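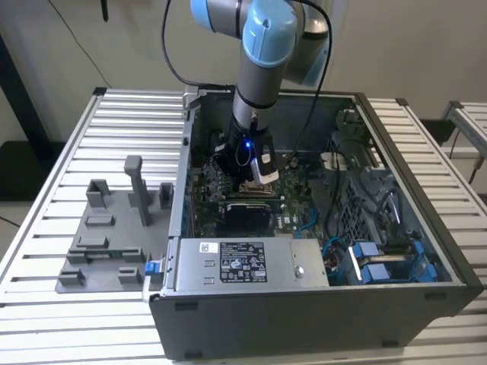 Words by Zsolt Borbély

Welcome, and thank you for wanting to know a little more about Cullmont. We are a small training school for people who want to work with robots, or already do and would like to understand them better, and we have been at the bottom end of Plarnitz, just past the railway bridge, for longer than most of our students have been alive. The building went up in 1943 as a machine shop, and if you come in by the side door you can still see the bolt holes in the floor where the big lathes stood. The school itself opened in 1983, with one classroom, one rather bad-tempered second-hand arm and a kettle. We still have the kettle.

I teach in the computer cell, so I am the one you will meet if you come to our February open day, and I have been asked to write this page because I am told I talk about it enough anyway. The open day is my favourite afternoon of the whole year! We start at two o'clock, after the sandwiches, and we show the machines doing the same work our students do on an ordinary morning. There is no stage and no music. You stand by the bench, you watch, and you ask whatever you like.

At my bench the work is inside a desktop computer. The tower lies on its side on the slatted table with its side panel off, and the arm comes down into it from above with its gripper over the motherboard. I chose computers for this because nearly everybody has had one at home and very few people have seen the inside, and it is lovely to watch a family lean in and start pointing. The silver box along the near side is the power supply (somebody always guesses that it is the hard drive), the black card below the processor socket is the graphics card, and the blue cables curling across the board are SATA cables. I could go on, and on the day I usually do.

For the students there is a serious side to all this. A computer case is a crowded place to work, with cables that bend and sheet metal walls close on every side, and planning a safe way in and out again teaches more in a week than a month of moving blocks from one tray to another. The grey plate beside the computer, with its posts and slots and little ledges, is 3D printed. I would encourage you to look at it as well as at the robot, as fixtures are a good half of what we teach and they get very little attention from visitors. Our course on them is called Trokamus, after a word my grandmother used for a drawer full of useful odds and ends, and it runs in the evenings for people with jobs.

We keep the groups small, with 5 students to a bench, and everyone gets their own turn at the controls. Some come to us straight from school, and others after twenty years on a factory floor. We had a retired baker last spring who was a real pleasure to teach and who still drops in with rolls.

If you would like to visit, please ring the office on extension 2217 and tell us how many of you there are, and whether anyone needs the ramp, so that we can open the yard gate. School parties are very welcome in the morning, before the public session. Please wear flat shoes and tie back long hair, and do bring the children. Parking is in the Takács yard across the road, which they kindly leave open for us until six, and the tea is in the old drawing office at the top of the stairs.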